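Hagedorn Table Cover, Matte Taupe
Item 493 - by Skusden

We've carried the Hagedorn since April and it has become the cover we put on our own tables at home. It's a plain, heavy cloth with a smooth matte face and a brushed back, made for people who use one table for everything: dinner, homework, sewing, wrapping presents at midnight.

The best thing about it is how it lies. Shake it out, give it one pass with your hands and leave it overnight (the fold lines from the package take a little while to let go). It has enough weight to stay put when you lean across it, and the soft back keeps it from skating around on varnished wood.

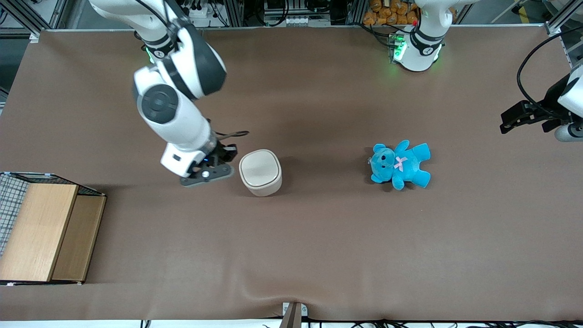

Cleaning is easy! Crumbs brush off, and most spills come up with a damp cloth and a drop of dish soap. For a real wash, use cold water on a gentle cycle and hang it over a rail. Please don't iron the face side. If you must iron, turn it over and keep the heat low.

The taupe is new this year and I love it - a quiet brown that looks warmer under a lamp than it does by a window. Solveig Myklebust, who picked the colors, also gave us a pale pinkish beige called Vinska. It's lighter and a touch smoother, and it shows pencil marks sooner, so I'd choose taupe if there are kids in the house.
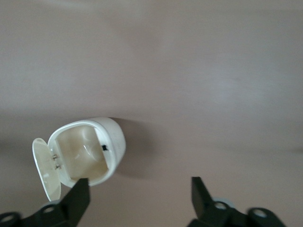

Small white case on a pale pinkish-beige surface.

Sizes
Small, for tables seating up to four
Medium, for tables seating six
Large, for tables seating eight or more
Round, made to order in 3 weeks

Measure the top first, then decide how much drop you want. Most people like a short one on a work table and a longer one for dining. We can trim any size, and the edge won't fray, so you don't need a hem.

Goes well with
Brekow felt underlay, if your table has a ridge or a leaf that shows through. It adds about 22 ounces to the medium size and makes the whole thing wonderfully quiet when you set down plates.

Page updated 29 May 2020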